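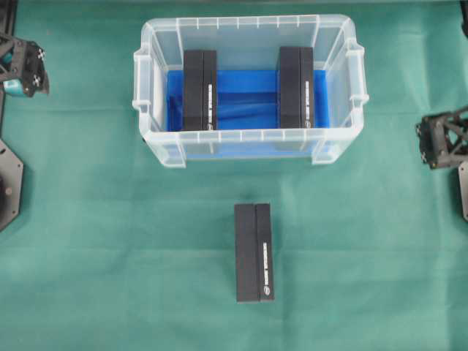 Bench setup with clear bin, blue insert and three black blocks. Two grippers, left and right.

Keltirell Twin Bench Kit
Part no. 2411

Two-arm tabletop kit for home and shared workshops. Supplied as flat black plates, fasteners and two grippers. Arms, rails and power supply are ordered separately.

Gripper plates have triangular cutouts to reduce weight at the wrist. Left and right units are mirror images and do not interchange. Torque plate screws by hand; thread locker is not included.

Bin packing is the standard first routine. Use a clear box with a ridged rim and end handles, and place it on cloth so it does not slide during insertion. Set approach speed to 100 mm/s or less until both arms have been homed.

Maximum reach per arm: 400 mm
Replacement plate set: part no. 2829

Assembly notes by Sorcha Mulligan, Plirkness workshop. Revised October 23, 2024. Kits shipped before May use the earlier wrist bracket.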